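3.2 Snack choice and portion packs

Earlier work on workplace eating has mostly dealt with canteen meals. Mogensen (1977) noted that food eaten between meals was left out of most diet records, and the habit of leaving it out has lasted. Our diary asked for every item eaten between arrival and leaving, including anything taken from a shared tray or a colleague's desk.

Diaries were returned by 77 office staff at two sites, Jivum and Orine. Sixteen were set aside as they covered fewer than four working days, leaving 61 for analysis. Entries were coded by Huiling Guo and checked by Zeyu Wan. Where the two coders disagreed, the item was placed in the broader group. Nuts, chestnuts and seeds were treated as one group, apart from sweets and biscuits.

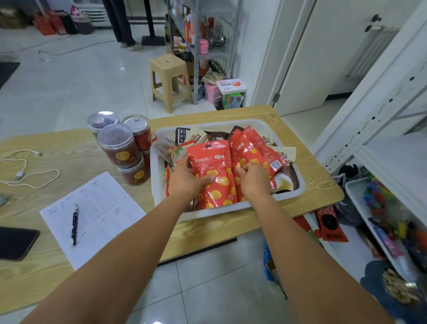

Figure 4. Packaged snacks in a shared tray, including red pouches of shelled chestnuts (百草味).

Sealed pouches were recorded more often than loose food at both sites. Staff at Orine tended to finish a pouch in one sitting, while those at Jivum more often wrote that they had folded it over and kept it for the afternoon. The diary did not ask for pack weight, so we cannot say whether the packs differed in size between the sites.

Several people wrote that they chose chestnuts when lunch had been late or small. Sweets were linked more closely to meetings, and were seldom entered before eleven in the morning. Price was hardly mentioned, even by staff who bought all their own snacks. These patterns are taken up again in Section 4, where the diary entries are set beside the interview answers.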